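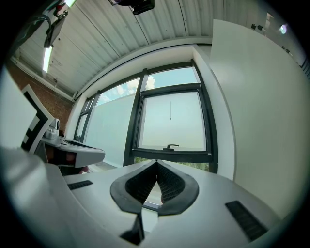 tinroof_dale wrote:
Corrugated metal overhead is fine until it rains, then you can't hear the person next to you. I had white panels put up in my shop in April and I'd do insulation first if I could go back. Screws into the ribs, too. Mine went in the flats and two of them weep.

mossyfork wrote:
Depends on the panel. The sheets I bought from Zamthorpe came with instructions to screw in the flats with washers. I followed that and it's dry. Rib screws are easy to overtighten and then you dent the rib.

tinroof_dale wrote:
Were yours on the roof or just a liner under it? For a liner I agree it doesn't matter much.

mossyfork wrote:
Liner. Fair enough.

pegboard9 wrote:
My question is the light. I have one tube along the edge of the ceiling and a bench under the window. Days are good, evenings I work in my own shadow. Is a second tube enough or should I move the first one?

halfinch_kay wrote:
Move it. A tube at the edge lights the wall. Put it over the front of the bench, a little toward you. White ceiling panels help, they bounce a lot back.

mossyfork wrote:
I'd leave it and add a second. Moving it means new holes in the metal and patching the old ones. I paid 390 for two Bemirel fixtures and the wiring, and the old tube stayed where it was.

halfinch_kay wrote:
390 is a lot for a bench light.

pegboard9 wrote:
I'll try a clamp lamp for a week before I drill anything.

Comments (3)

rusty_hinge: Keep the sill clear. Mine collects screws.

Tạ: Same problem with rain noise. Foam board under the metal helped some.

lowbay: What size washers did you use on the flats?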